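Wanted: People Who Will Look After a Table (and a Few Other Surfaces)

Wakness is looking for 30 participants for a furniture finish study, starting in September. You need no qualifications. You need a home, a cloth, and a tolerance for being asked how you feel about water rings.

We are a small workshop that makes and refinishes tables, and for years we have told customers to "wipe with a soft cloth and avoid harsh cleaners." We would now like to find out what people do once we have left the driveway. Early reports suggest hot pizza boxes and nail polish remover.

What you would be doing

You take in a table for 48 days and use it the way you would use your own. Eat on it. Do your taxes on it. Let the children do whatever it is they do with glitter. Every evening you fill in one line of a diary: what went on the table, what came off, and what you used to get it off. "Coffee, most of it, sleeve" is a perfectly good entry. 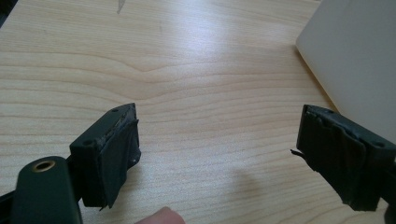
The tables are wood, in the pale finish we call Kingi, and you should think about your lighting before you apply. Kingi is a fine thing in a north-facing room and a bit of a show-off everywhere else. Put it under a strong ceiling light and you get a broad band of glare across the middle that turns the wood nearly white, while the grain over in the calmer corner goes on looking like grain. We need both kinds of room, so tell us which one you have. If you read the paper at the table and the glare bothers you, put that in the diary too. Complaints are data, according to Kiri Ruawai, and she is the one reading them.

You will also get a bottle of Fusolier, our own cleaner, which you may use or ignore. Half of the households will be asked to ignore it on purpose. Please don't feel sorry for the bottle.

Who we want

Households of any size, including one. Renters are welcome. So are people who have never used a coaster and people who own a drawer of them. You should eat at least one meal a day at home and be willing to write down the embarrassing ones. Cats are fine, but mention them on the form.

Who we can't take

Anyone who sells furniture or cleaning products for a living, anyone moving house before the study ends, and anyone planning to keep the table under a plastic cover. We admire your discipline, but we'd learn nothing.

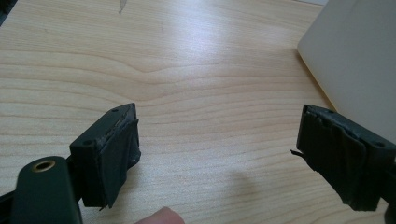 Kiri Ruawai would add that a tablecloth counts as a cover too, and that lifting a corner for the evening inspection fools no one. Placemats are allowed for 3 meals a week. She has heard all the arguments about this and would like to hear no more of them.

What you get

832 dollars, paid when we collect the table. We don't take anything off for damage, stains, burns or dents, on the condition that they are in the diary. You may buy the table at the end if you have grown attached to it, marks and all.

Delivery and pickup are on us, anywhere in Wultilby. Two people carry the table in, and they will need a clear path from the door, so move the bikes.

How to apply

Pick up a form from the Wakness front counter or ask for one by phone, before 4 p.m. Tell us who lives with you, what kind of light falls where the table will stand, and the worst thing you have ever done to a piece of furniture. Keep that last answer under a page.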